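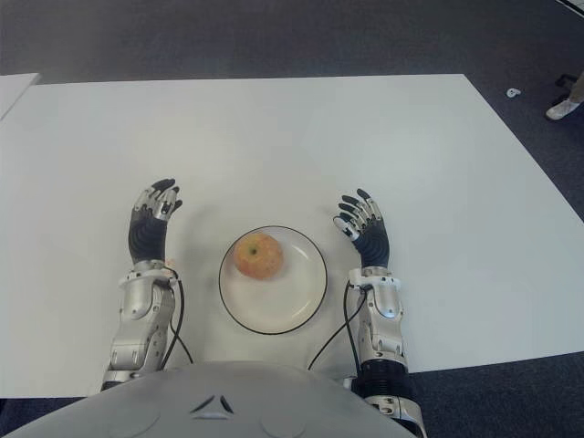 What the Ledger Calls an Apple
Speaker notes, Ladi Onyeka. Spring talk, March. Talk is 40 min if I behave, so plan for 50.

Opening
Thank Perihan for the introduction, whatever she ends up saying. Wait for the late row to find seats. Then straight into it, no joke about Newton.

Start with the ledger. The Hollenstein estate kept a record of its fruit trees, and the first page that survives is dated 1716. The clerk had beautiful handwriting and no interest at all in apples. He lists 138 names. He tells us where each tree stood and what was paid for it. As to what the fruit tasted like, he writes "good" next to some, "very good" next to a few, and beside one poor tree by the north wall, "for the pigs."

PAUSE HERE. People like the pigs.

Say plainly: 138 names does not mean 138 apples. That's the talk, really, but I have been given the whole slot so we'll go on.

Part one: how one apple gets six names
Grafting in plain words. Plant a seed and you get a stranger. To get the same apple again you cut a twig from the tree you like and join it to other roots. (Don't draw the diagram. Last time it looked like a broken arm.)

So twigs travel. They go in saddlebags, in wet moss, in the sleeves of visiting cousins. The twig arrives alive and the label arrives as soup. The new owner calls it after the man who brought it, or the village he came from, or himself.

The Luvar is my favorite case. In the ledger it's Luvar on the first page, Lover on the fourth, and by the time the estate's cook is writing her own lists it has become Old Laver. Elaheh Alipour compared the planting positions and showed that all three entries are the same row of trees. It took her most of a winter. The row was eventually grubbed up for a tennis court.

Read the cook's recipe aloud. Slowly. The bit about "enough butter" gets a laugh if I look up at the end of it.

Part two: how six apples get one name
The trouble going the other way. Once a name sells, everybody has one. The Grometti was a good keeping apple, picked hard in October and still decent in March. Nurseries noticed. Within a generation you could buy an early Grometti, a cooking Grometti and a Grometti that by every written account was a pear.

Mention the nurseryman's catalog with its promise of up to 100 bushels from a mature tree in a good year. I have met growers. I have met the people growers sell to. I leave the audience to weigh this claim on its merits.

If someone asks about DNA testing at this point, say it's coming later. It is coming later. It gets two minutes. 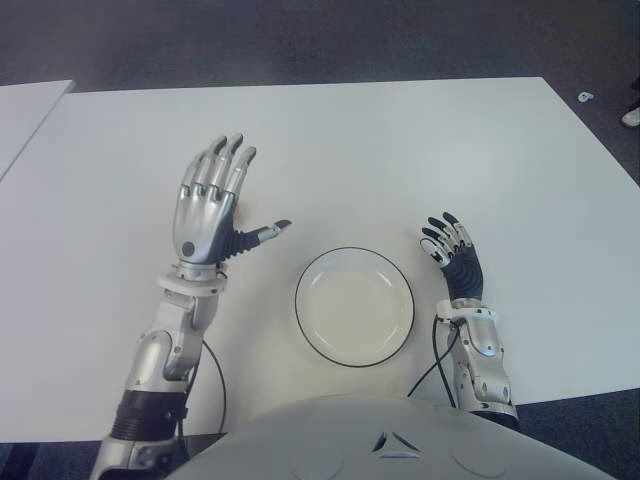
Hollenstein Fruit History Group – Talks and Visits

Part three: describing a taste
This is where the evidence runs out, and where I'm usually asked to be quicker.

Old writers had about as much luck with flavor as we do. "Brisk" turns up constantly. So does "vinous," which seems to have meant that the writer had been drinking. The Sellari is described by one hand as "sharp and noble" and by another, same orchard, next autumn, as "mealy, and of no use to anyone." I believe both of them. Apples change in the store. So do owners.

Read both entries, one after the other, same tone of voice. No comment.

Then Ekrem Işık's point, and credit him for it: people wrote most carefully about the apples they had trouble selling. The popular ones needed no adjectives. So our best descriptions are of fruit that very few people wanted, and the everyday apple, the one everyone ate on the way to work, hardly gets a line.

Part four: the two minutes on DNA
Leaf goes in envelope, envelope goes to lab, answer comes back. Sometimes the answer is a known variety. Sometimes the answer is "no match," which owners hear as "priceless." It can mean that a core was thrown over a hedge forty years ago and did well for itself. Be kind about this. There is always an owner in the room.

Lorena Henríquez has agreed to take technical questions. Point at her early so she can't leave.

Close
Back to the clerk. He was paid to know where the trees were, and he did know. The north wall is still standing. There's an old tree against it, leaning, and we have no proof that it's his. I tried the fruit last fall. I would say the clerk was fair, though possibly a little hard on the pigs.

Thank the group. Remind them that the visit needs names on the sheet and shoes that can be ruined.

If time is short
Cut the cook (painful). Cut the pear. Keep both Sellari entries.

Likely questions
"I have an old tree, what is it?" – I don't know. Bring fruit and leaves in the fall, from the same tree, please.
"Were apples better then?" – Some were. See north wall.
"Can we buy a Luvar?" – No. There is the tennis court.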